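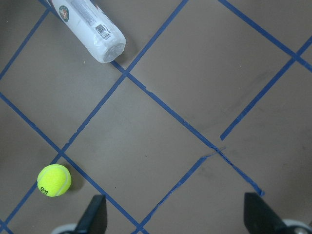

February 26, 2026
Kyung-hwa So
4 shares | 0 comments

3.2 Floor layout and objects

Floors are wonderful places to study clutter, and they get far less attention than shelves or desks! In the Purdale sessions we wanted to know how people decide where a dropped thing "belongs" once the floor itself has been divided up. Blue painter's tape gave us the divisions (Figure 2), laid by hand on the diagonal so that the cells come out as large diamonds. The tape is uneven in width and frayed in places, and we were happy to leave it like that. Objects were of two broad kinds, those that sit inside a cell, like the tennis ball, and those that lie along a line, like the white cylindrical container on its side.

Figure 2. Part of the taped floor with a container and a tennis ball.

The second kind turned out to be the exciting one. Of 901 placements coded in May, about 70 were on a line, and these drew by far the longest talk between partners. Some pairs gave the object to the cell holding its heavier end, while others treated the tape as a place of its own, a reading we had not planned for and now find very useful. Koo's earlier work on shared tabletops used printed squares and reports no such cases. We return to the line placements in Section 4, where the Odimer coding scheme is extended to cover them.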